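Student robotics club prepares two-handed entry for Clemia contest

The hardest job in the building this March is putting a drink can in a tray. It has occupied the robotics club at Waralance College since winter break, and it comes with a rulebook of 29 pages.

The club is getting ready for the Clemia Cup, a regional student contest in which teams use a pair of robot arms to do chores that most people finish while looking at their phones. This year's theme is the pantry. Machines will be asked to load a tray, unload it, and pass an item from one hand to the other, all inside 120 seconds. A can that ends up on its side scores zero. A can that ends up on its side and then rolls off the mat scores less than zero, under a clause added after last year's event.

Waralance knows the clause well. Members say it was written with them in mind, and the organizers have not denied it.

"We had the farthest roll of any team," said Đức Phí, the club president, a junior studying mechanical engineering. "There isn't a trophy for that. I asked."

The club has 18 members, up from last year, when the sign-up table was placed next to the one giving away pizza and suffered by comparison. Most are engineering majors. One studies the cello and is widely considered the best driver, which the engineers bring up only when pressed.

Driving is most of what goes on at the moment. In the first round, students steer the arms themselves from a desk, each hand copying what a person's hand does. The second round has the arms working on their own from what they learned in practice, so every good run is worth keeping and every bad one has to be labeled as bad and set aside. The bad folder is the larger of the two.

The left and right arms have separate drivers, who are supposed to talk to each other. The club tried a system of short commands for this, posted it on the wall, and abandoned it when "up" turned out to mean three different things. Drivers now say "mine" and "yours," like outfielders, with similar results.

The software that ties it together is called Skanik, written by a member who graduated and left behind a single page of notes. The page is mostly about how to restart it.

Practice takes place on the floor, on foam mats, after the club's one good table was claimed by the chess team. Phí filed a request to get it back. He has since come around to the floor, where a dropped can has less distance to travel and less to say when it lands.

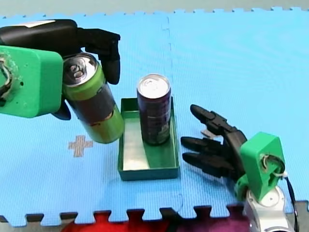
The club's best evening so far came two weeks ago, when it logged 57 clean placements before the building closed at 10 p.m. The next night it managed none before dinner. A loose cable was blamed, then tightened, then blamed again.

Nobody on the team will predict a finish. The favorite is Hà, a team from across the river named for its founder's grandmother, which won last year without dropping anything and was, by all accounts, very gracious about it. Waralance members describe them as "nice" in the tone usually saved for referees.

Phí said the goal is to reach the second round, where the club has never been, and to see what the arms do when there is a crowd and no one at the controls. He expects the handoff to be the weak spot. One hand has to let go at the moment the other takes hold, and the club has seen plenty of runs in which each hand was sure the other had it.

Teams may bring their own tray but must use cans supplied by the judges, full and unopened. Waralance has asked what brand they will be. The judges replied that this was a surprise, and the club has been buying assorted ones to practice with ever since, at a cost Phí asked not to see in print.

The contest is open to the public and admission is free. Seats in the front row come with a view of the mats and, under the new clause, a low rail.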